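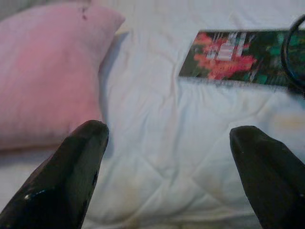 Support > Gurnness Arms > Teaching by Remote Control

Gripper closes late on soft bedding

Our Gurnness pair is taught by remote control to tidy a bed. Playback closes the fingers late. Is retraining required?

2 comments

Witold Ziółkowski

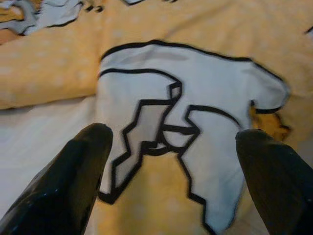
Blanket tasks should be recorded separately from book tasks. Where white shapes outlined in black lie on yellow cloth, the operator should aim at a fold, as the print may be mistaken for an edge.
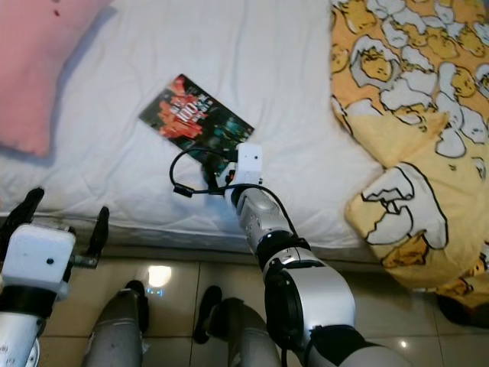

Discard any demonstration containing a pause, then retrain.

Pietrzak

Check the delay setting. Ours was 348.

Share 2 | Back | Next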